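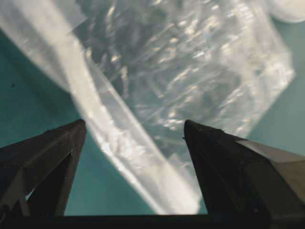 Kombo 精装合集和当年的单行本相比,内容完整吗?

正篇完整,每一话的漫画页都在;缺的是读者来信页、原刊广告和两篇文字短篇,另外有一部分页面换了重新上色的版本。

以上是置顶帖,下面的回复按时间顺序排列。买之前建议看完,各人看重的东西不一样。

墨线外 发表于 1楼
先说手上的版本。单行本是 Borkier 出的,1976 年开始发行,骑马钉,新闻纸。合集是 Gillton 出的,共 11 卷,精装,锁线,铜版纸。我两套都有,单行本缺一期。
逐页对过第一卷到第四卷,结论如下:
漫画页数一致,没有删页。
封面全部收录,但集中放在卷末,没有放在各话之前。
读者来信页全部没有。
两篇文字短篇没有,目录里也没提。
第三卷开头的跨页改成了左右两个单页,中间隔了一张章节页。这一处我认为是排版事故。
后面几卷还没对,对完再补。

灰阶七十 发表于 2楼
跨页那个问题我这本没有。我的第三卷跨页是连着的,章节页在前面。你那本是第一次印刷吧?看版权页最下面一行。

墨线外 发表于 3楼
看了,是第一次印刷。这样的话应该是重印时改了。1楼那条先改成“仅第一次印刷”。

老铅字 发表于 4楼
说“正篇完整”不严谨。Clalusville 篇最后一话在单行本里有一页文字尾声,只有一幅小插图,其余是字。合集里这一页没有。这页交代了城门为什么封闭,后面的情节直接引用过。算漫画页还是算文字页,看你怎么定义,但对剧情来说它属于正篇。

墨线外 发表于 5楼
那一期正好是我缺的。请问那一页有页码吗?如果有页码并且接着漫画页往下编,我同意算正篇。

老铅字 发表于 6楼
有页码,接着编的。广告页没有页码。

墨线外 发表于 7楼
那就是漏收。置顶那句话请版主改。

网点纸 发表于 8楼
不一定是漏收。单行本的文字页通常单独签约,作者跟画师不是同一个人,权利不在一起。两篇文字短篇没收也是这个模式。我没有证据,只是从缺的东西全是文字这一点推断。

老铅字 发表于 9楼
来信页也是文字,那个不收是惯例。至于权利问题,出版方在书里一个字没写,读者没法判断。我的意见是不论原因,目录上应当注明缺页。

刻度尺 发表于 10楼
换个话题,上色。有人系统比较过吗?我只翻过第二卷,夜景的蓝偏紫,单行本是偏绿的。

灰阶七十 发表于 11楼
比较过前两卷。分三种情况:
第一种,直接从原版分色片翻制,颜色跟单行本接近,网点清楚。
第二种,分色片缺失,用印刷品扫描后去网,线条变粗,细排线糊在一起。
第三种,重新上色,渐变明显,一眼能看出来。
第二卷大部分夜景属于第三种。偏紫是新上的色,跟纸没有关系。

刻度尺 发表于 12楼
纸多少也有影响。新闻纸吸墨,本身又发黄,蓝叠在黄底上就偏绿。你拿一本放了几十年的单行本当标准,标准本身已经变了。

灰阶七十 发表于 13楼
这点我承认。所以我比的是网点比例,没有比肉眼颜色。放大镜下面看,单行本夜景是青版满版加一层较疏的黄版,品红几乎没有。合集同一格里品红很多。纸发黄不会长出品红网点来。

刻度尺 发表于 14楼
明白了,那确实是重新上色。扫描件用的什么分辨率?

灰阶七十 发表于 15楼
600 dpi,关掉自动去网和自动色彩。只看网点够用了,要测角度最好再高一些。

铜版不反光 发表于 16楼
我站另一边。重新上色那几话我觉得比原版好读。原版套印不准,人物脸上经常有一条白边,Clalusville 城墙那几页红版整体错位,对白框里都是红的。原汁原味和看得清楚之间我选后者。

老铅字 发表于 17楼
套印不准是印刷问题,校正套印就行,不需要换颜色。原上色稿里城墙是灰的,影子是纯色平涂。新版加了渐变和高光,石头看着像塑料。

铜版不反光 发表于 18楼
平涂在铜版纸上很刺眼,这是实际问题。当年的颜色是按新闻纸的吸墨情况定的,原样搬到铜版纸上,饱和度会高出一截。要么换纸,要么调色。

老铅字 发表于 19楼
那就换纸。胶版纸便宜,也不反光。

网点纸 发表于 20楼
胶版纸同样页数会厚不少,每卷都得拆。他们大概算过书脊厚度。另外第五卷的装订已经有问题了,我那本翻到中段书芯跟封面脱开,胶没吃进去。有同样情况的吗?

墨线外 发表于 21楼
我的第五卷正常。第六卷环衬起皱,不影响看。

夜读版权页 发表于 22楼
第五卷脱胶加一。Monday 给 Gillton 客服写了信,附了版权页照片,对方回复可以换,要求把原书寄回,邮费先自付。换来的那本印次是 2,没有脱胶。顺便对了一下,印次 2 的第五卷把一处错别字也改了,对白里城名少一个字母的那格。

网点纸 发表于 23楼
谢谢,我去写信。重印本的夜景颜色有没有变?

夜读版权页 发表于 24楼
第五卷没有夜景,没法比。我只换了这一本。

刻度尺 发表于 25楼
再问一个。单行本现在还值得收吗?我只想看故事,但又在意那页尾声。

老铅字 发表于 26楼
只缺尾声的话,单收 Clalusville 篇最后一话就够了,品相差的不贵,检查中间那张纸有没有掉。骑马钉的书常见钉子生锈,中间对开页脱落,而尾声那页在最后一张,一般还在。
两篇文字短篇可看可不看,跟主线没有关系。

铜版不反光 发表于 27楼
补一句,买单行本要问清楚是首刊还是后来的再版。再版封面右上角没有价格框,内页广告换过,尾声在不在我不确定。

老铅字 发表于 28楼
再版我见过一本,尾声在,但字号缩小,跟一则广告拼在同一页上。页码也没了。

墨线外 发表于 29楼
这就有意思了。如果 Gillton 的底本是再版,那一页在他们看来就是没有页码的广告页,被整页剔掉也说得通。网点纸说的权利问题就不一定成立。

网点纸 发表于 30楼
可以验证。再版改过的对白,合集里是跟首刊还是跟再版?

墨线外 发表于 31楼
我没有再版。老铅字那本还在吗?

老铅字 发表于 32楼
不在手边,是以前在旧书摊翻的,没买。印象里再版把第一格旁白里的“第三夜”改成了“当夜”。

灰阶七十 发表于 33楼
合集里是“当夜”。刚翻的,第四卷。

网点纸 发表于 34楼
那底本是再版的可能性比较大。权利那个说法我收回一半,两篇文字短篇为什么没有还是解释不了,除非再版里也没有。

版主 发表于 35楼
置顶答案等确认后再改,目前 4 楼和 33 楼的内容请一并参考。有再版全套的请贴目录页和最后一话的末页,要能看清页码位置。上色的争论可以另开一帖。

墨线外 发表于 36楼
第六卷对完了,漫画页一致,封面少一张,是合刊那期的封底画。第七卷下周对。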